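Can a Machine Hang Up Your Sweater Yet?

Delia Stanciu has spent four years thinking about chores. At Rirkum she is responsible for the laundry tasks, and when we met on a Wednesday she came with two coffees and a list of complaints.

"People ask me always when the robot will fold their clothes," she said. "I ask them first, which clothes? A towel is easy. A knit sweater is a different animal."

Her colleague Cornel Sârbu worked before in the stock room of Fistley, a clothing shop, where he put on hangers roughly 200 pieces in one shift. He still measures every machine against that room. "In the shop I did not think about the sleeve," he told me. "Now I think about the sleeve all day."

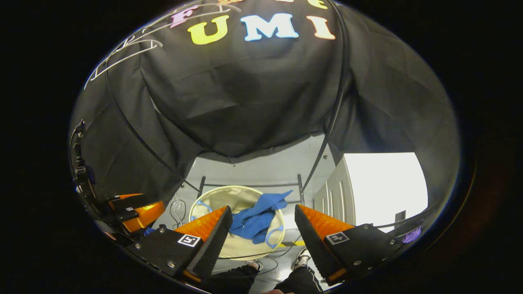
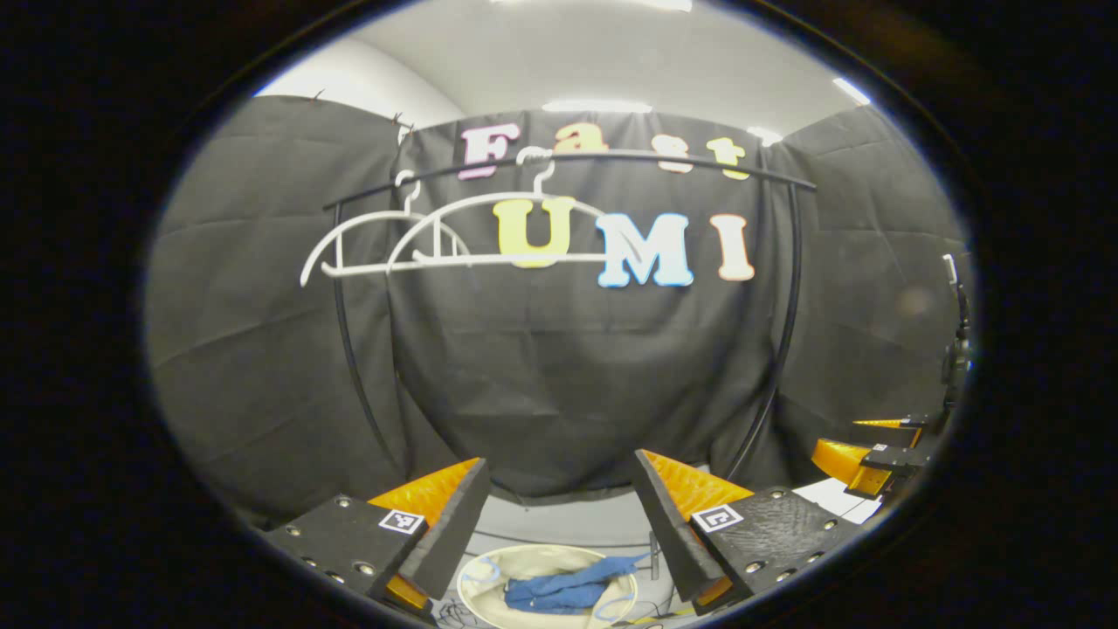
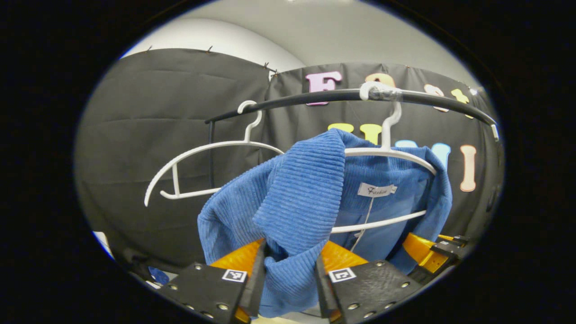
A sweater on its hanger, with a fold of the knit held between the fingers. 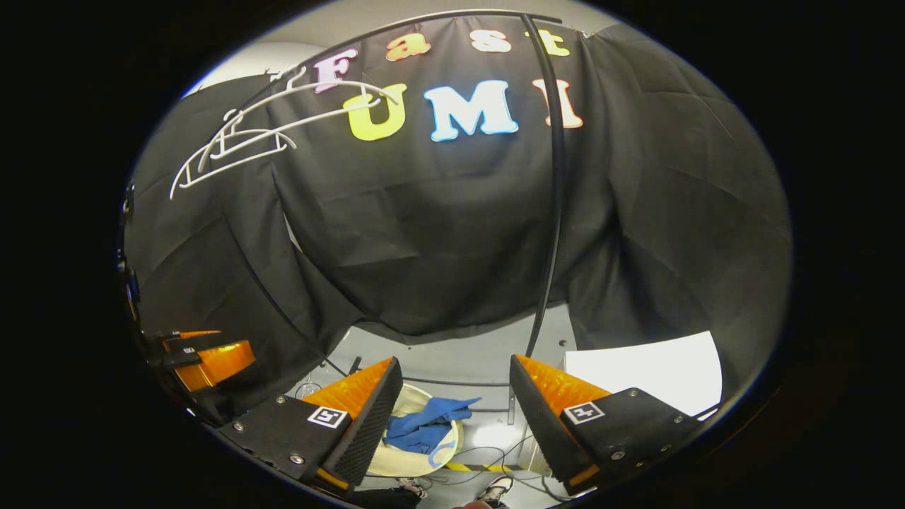 Page last changed: July

I asked if the job is solved. Stanciu shook her head. In their last round of trials, she said, the machine put the garment correctly on the hanger in 66 tries out of 200. The people who guided the grippers by hand did it nearly every time.

"The difference is in the small corrections," she explained. "A person feels that the shoulder is slipping and moves the wrist a little. The machine continues with its plan."

Sârbu is more hopeful about shops than about homes. In a stock room, the rail has the same height every day and the hangers are all of one kind. "At my home there are hangers from my grandmother," he said. "Also there is a cat."

What about taking clothes out of a basket? I expected this to be the simple part, but both of them disagreed. Cloth in a basket has no fixed shape, and the collar can be anywhere. Stanciu would like to see that step working well before she makes any promise about the rest.

I wanted to know what she would buy today, for her own apartment. She thought for some time. "A good dryer," she answered. Sârbu said he would wait two years and ask again, and then he went back to his sleeves.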